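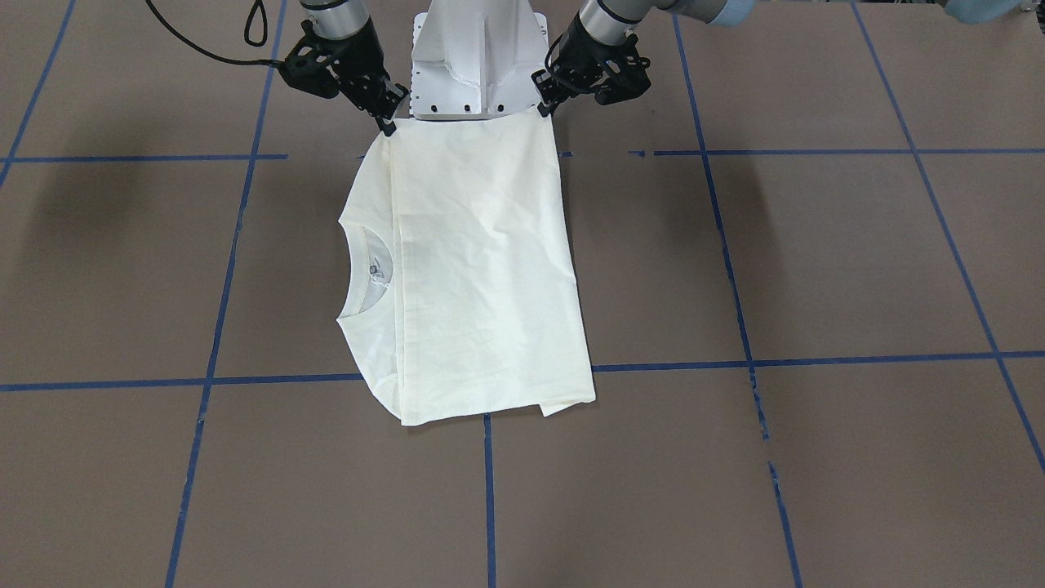 A Year of Buying Fewer Clothes

September 29, 2020

I stopped buying clothes last fall, more or less. The rule was that I could replace something when it wore out, and otherwise I had to use what was already in the closet. I wrote a little when I started and then didn't mention it again, and a few people have asked how it went.

It went fine. I spent 2 dollars on clothes in the first six months, and that was for thread. After that the winter boots gave out and I had to buy a pair, and later on some socks and a rain jacket. I'll get to the jacket.

The year before, I spent $646. I know the number because I went back through the bank statements one evening and added it up. I had expected it to be lower. Most of it was small purchases, things on sale that I ordered late at night and wore a few times. There was a sweater from Sirell that I don't remember choosing at all. It still had the paper band around it.

The first thing I changed was how I do laundry. When you wear the same shirts every week, they wear out faster, and the dryer is hard on them. I dry most things on a rack now. Our apartment in Imrie gets sun in the front room until early afternoon, so the rack lives there and we walk around it. Heavy cotton takes until the next day in winter. I used to leave jeans over the back of a chair, which left a crease across the knees that never quite came out.

I also wash at a lower temperature and turn dark things inside out. I had read that advice many times and ignored it. The black shirts have kept their color better this year than the ones before them did.

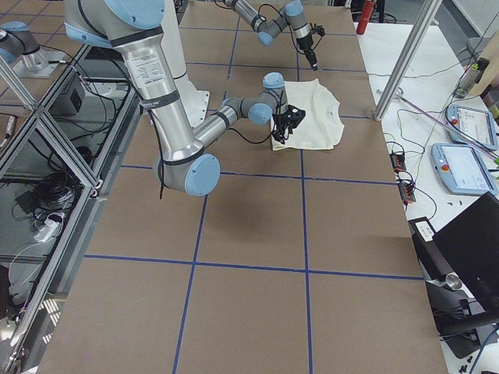

Brown paper and blue tape on the work table.

Mending took longer to learn. I can sew on a button and close a seam, and before this year that was the extent of it. Knit fabric was the problem. If you pull the thread too tight it puckers, and the hole comes back next to where it was. I ruined one gray T-shirt that way and cut it up for rags. The second attempt was better. I used a thinner needle and left the stitches loose, and then pressed the spot with a damp cloth over it.

Collars are the other weak point. On my cheaper shirts the ribbing goes wavy after a season. I haven't found a repair for that. I've stopped putting those shirts on hangers, though, and pull them off from the hem instead of by the neck. They seem to be holding up.

The closet is down to one rail and two drawers. I kept 15 T-shirts, which is still more than I need. The bottom few in the stack never got worn until I started putting clean ones underneath instead of on top.

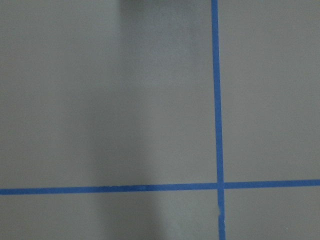
The rain jacket was the only purchase I went back and forth on. The old one had started to peel inside the hood and along the shoulders, and it left white flakes on everything. I tried a wash-in treatment, which made it bead water for a couple of weeks and did nothing about the peeling. A repair shop on Undonon Street looked at it and said it wasn't worth the labor. I bought a plain Vustel jacket secondhand in August. It's a size too big, so a sweater fits under it, and the zipper sticks a little at the bottom.

Folding matters more than I thought it would. A shirt that goes into the drawer with a twisted sleeve comes out with a twisted sleeve, and I don't own enough patience to iron every morning. I lay each one flat, smooth it with my hands, bring the sleeves in, and then fold it up from the bottom. It adds a few minutes to laundry day. I do it with the radio on. 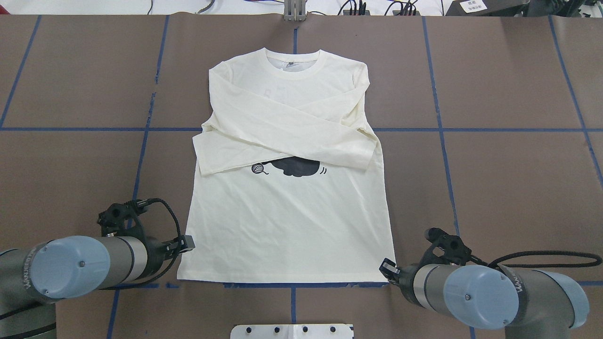
One reader wrote to say the whole thing only works if you have an office that doesn't care what you wear, and that she'd be down to nothing decent by spring if she tried it with dress shirts. I think that's fair. I work at a desk where a clean T-shirt is good enough, and for the last several months that desk has been at home. She also asked about shoes. I didn't do well with shoes. Resoling the brown pair cost nearly as much as new ones, and I put it off until water was coming in.

I'm going to keep the rule for another year with one change. Socks and underwear don't count anymore. I spent too much of the winter darning heels that I could feel all day when I walked. The jacket zipper needs wax, and there's a pair of corduroys with a loose pocket that I've been moving from one chair to another since summer.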